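4. Finishing the tabletop with hardwax oil

The steps in this section apply to Skallby tops supplied unfinished. Tops supplied in the Allell factory finish need no oil for the first season of use and should not be sanded before then. The finish code is printed on the label under the top, next to the part number (1547 for the standard size).

4.1 Preparing the surface

1. Remove the top from the base and lay it face up on two padded trestles.
2. Sand with 120-grit paper, then 180-grit, working along the grain. Do not use a belt sander.
3. Ease the edges by hand with 180-grit paper. Three light passes are enough.
4. Vacuum the surface, then wipe it with a cloth dampened with clean water. Allow it to dry for one hour.
5. Sand once more with 180-grit paper to remove raised fibers.

Note: Sanding finer than 240-grit closes the grain and reduces how much oil the wood takes up. The finish will then wear unevenly.

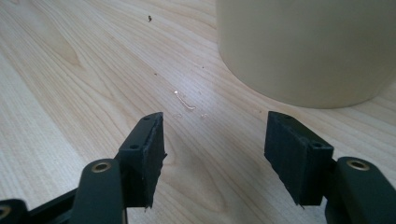 4.2 Applying the first coat

1. Stir the oil to the bottom of the can. Do not shake.
2. Pour 28 ml onto the top for each coat. Do not thin the oil.
3. Spread with a white nylon pad until the whole surface is covered, including the edges.
4. Wait 15 minutes.
5. Wipe off all surplus with a lint-free cotton cloth. The surface should feel dry to the hand.
6. Leave for 12 hours at room temperature with a window open.

CAUTION: Cloths and pads soaked with oil can catch fire on their own. Lay them flat outdoors to dry, or place them in a metal container filled with water, before disposal.

4.3 Applying the second coat

Repeat 4.2, steps 2 to 6. If the surface feels rough after the first coat, rub it lightly with a gray pad first and remove the dust. Coat the underside once only, to limit warping.

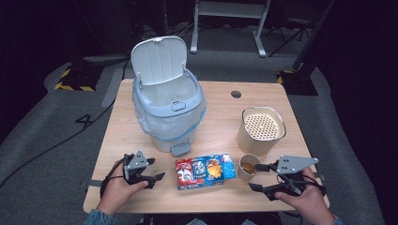 4.4 Curing and first use

The top may be refitted after 24 hours. Full cure takes seven days. During this period:

- Do not cover the top with cloths, mats or plastic sheet.
- Wipe up spills at once with a dry cloth.
- Do not use water or cleaning products.

4.5 Maintenance

Renew the finish when water no longer beads on the surface. Use Dewulf maintenance oil, 300 ml can, or the 900 ml can for several tops. Meletti wax paste must not be used over fresh oil.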